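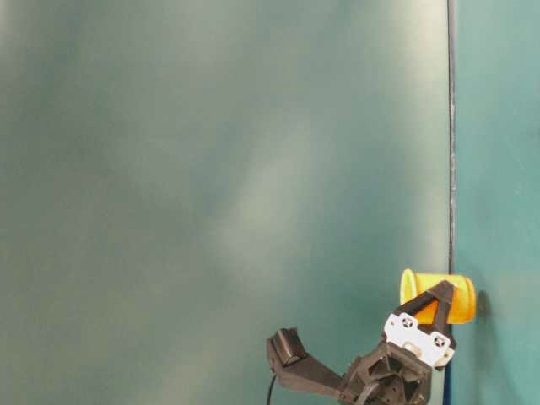 Why would anybody want to drive a campus night shuttle? Mostly for the free training, the decent hourly pay and a schedule that bends around midterms, though most of us who stayed ended up staying for the riders.

I signed up for the Worura Loop in the fall of my sophomore year, when I was broke and living way out past Flelgate in an apartment with no bus stop within a mile of it (my own fault, the rent was cheap). The Loop is the van service that runs from the library to the off-campus neighborhoods after the regular buses quit. It goes until 2 a.m. while classes are in session. You don't need an app. You stand at the stop, the van comes, you say your street, and off you go.

I had never driven anything bigger than my mom's hatchback. The van seats 20 and it handles like a refrigerator on a skateboard, at least until you learn to take your turns wide and late. Training was 60 hours, paid, split between a classroom in the parking office and a big empty lot behind the stadium where you back up between cones until you stop hating them. I flattened a lot of cones. My trainer would get out, stand them all back up, get in again and say "once more" in exactly the same voice every time!

The written test was easy. The road test was not, and I failed my first one for rolling a stop sign on Stivano Street that I still believe is hidden by a hedge. I passed the second time, in the rain, and celebrated with a gas station burrito.

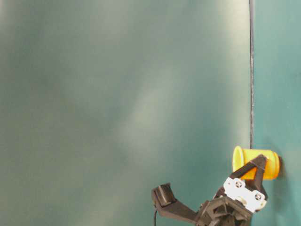

Then there's the first solo shift, which I remember mostly as sweat. The route out to Flelgate has a left turn across four lanes, and I sat there so long waiting for a gap that a guy in the third row offered to get out and stop traffic for me. I said no thank you. He brought it up again the next four times he rode.

What surprised me was how fast you get to know people. The nursing students come out in a pack around 11, all of them starving. The music majors need an extra seat for the cello. There was a woman who cleaned offices in the admin building and rode home with us every night, and she knew the route so much better than I did that she'd call out the potholes before I hit them. I'm pretty sure my suspension owes her money.

And it's busy. On our worst night last year, the one before winter break when everybody had suitcases, we carried 294 riders with three vans. I ate my dinner (crackers) at a red light and my voice was gone by the end of it, from yelling "scoot in, please" toward the back. I also had more fun than I'd had all semester, so make of that what you will.

It isn't all cute, of course. People throw up. People fall asleep and miss their street and get mad at you for it. The heater in van two has two settings, off and Sahara. If you have an 8 a.m. class after a closing shift you're going to be a zombie, and I'd tell any new driver to plan their classes around the shifts and stop pretending they can do both. I dropped a perfectly good history seminar my junior year for that exact reason and I'm still a little sore about it.
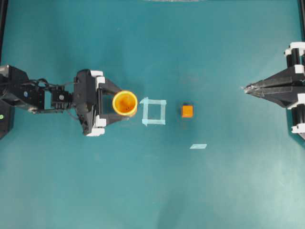 The other thing I'd change is the break room, if you can call it that. We share a corner of the garage with the grounds crew, with one couch and a Matić coffee maker that takes so long you learn to switch it on before you do your pre-trip check. Lights, tires, mirrors, doors, ramp, walk all the way around, come back, and there might be half a cup waiting. The pre-trip sheet is two pages and I used to grumble about it. Then one night the walk-around turned up a nail the length of my pinky in a back tire, and I haven't skipped a line since.

This spring the university added a second loop out past the Stivano apartments, and I got asked to help train the new people. So now I'm the one standing in the lot behind the stadium, picking up cones. One of my trainees stalled out in the middle of her three-point turn last week, put her head on the wheel and asked if she could please just go back to working at the bagel place. She took her road test on Stivano Street the next morning. I warned her about the hedge, and she came to a full stop.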